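Ticket: memorial lecture stream drops out
Status: resolved
Raised by: Līga Bite, Events Office, Ikcombe College

The live stream of the annual lecture froze twice during the main address. Sound carried on – only the picture stopped. We had 400 people watching online and roughly 300 in the hall.

Reply, Povilas Vanags
Both freezes match a full upload queue on the hall encoder. It was set to the same line as the foyer screens.

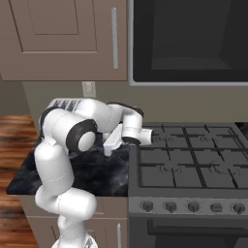
Fix applied
Moved the encoder to its own line and lowered the bitrate. Ran the opening remarks through it for an hour with no drops.

Still open
Algirdas Eglītis to send the clean recording to the speaker's family – link to be added to the lecture page in December.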